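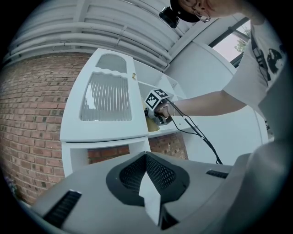 ## Vivir con menos estantes

Cuesta, 4 de septiembre de 2018. Tercer piso sin ascensor, calle estrecha, ladrillo por todas partes. Lertchai Meesuk abre la puerta descalzo y pide perdón por el ruido de la obra de abajo. Lleva 16 años montando muebles para otros — cocinas, trasteros, la biblioteca entera de un notario — y en su casa tiene una estantería. Una.

«La gente me llama para que le ponga más baldas. Y yo voy y las pongo, claro, de eso vivo.» Se ríe. Café en vaso, sin azúcar porque no queda.

El piso tiene cuarenta y tantos metros. Antes compartía uno mucho más grande en Stilaldale, con garaje, y el garaje lleno hasta el techo. Cajas de cables, tres juegos de platos, esquís. No esquía. Cuando tocó mudarse, en mayo, hizo inventario en un cuaderno de tapas verdes que todavía guarda: 2684 objetos, contando cucharillas. Se quedó con casi 500.

### El cuaderno

Lo enseña con algo de vergüenza. Letra apretada, columnas, tachones. «Abrelatas (2)». «Abrelatas, otro». Una página entera de cargadores. Los libros fueron lo peor, dice, más que la ropa, mucho más. Acabó llevando 115 a la librería de viejo Pradach, en dos viajes con el carro de la compra, y a la semana volvió a comprar uno. El mismo ejemplar, con su nombre dentro. Le hicieron descuento.

No se considera minimalista. La palabra le da pereza, le suena a sofá gris. Tiene una pared llena de postales, un cajón de la cocina que no cierra bien y una colección de tornillos desparejados a la que no piensa renuciar.

### Muebles que se ven por detrás

De tanto desmontar cosas ajenas le quedaron manías. No quiere puertas. Lo que va detrás de una puerta se olvida, y lo que se olvida se compra otra vez. Prefiere estantes abiertos, poco fondo, una sola fila. Si hay que apartar algo para coger otra cosa, sobra una de las dos.

Trabaja con Serow, un taller pequeño a las afueras donde cortan a medida y donde le dejan usar la sierra los sábados no, los demás días sí. Allí le hicieron la mesa plegable, que de día es escritorio y de noche, cena. Cojea un poco. Un cartón doblado y listo.

¿Y echa algo de menos? Piensa un rato largo. La batidora. La regaló a una vecina y ahora baja con la fruta en una bolsa cada vez que quiere un batido — dos o tres veces por semana, y siempre se queda a hablar.

Suena el móvil. Un cliente nuevo, quiere un armario de pared a pared. Meesuk apunta las medidas en el cuaderno verde, en el márgen, al lado de los abrelatas.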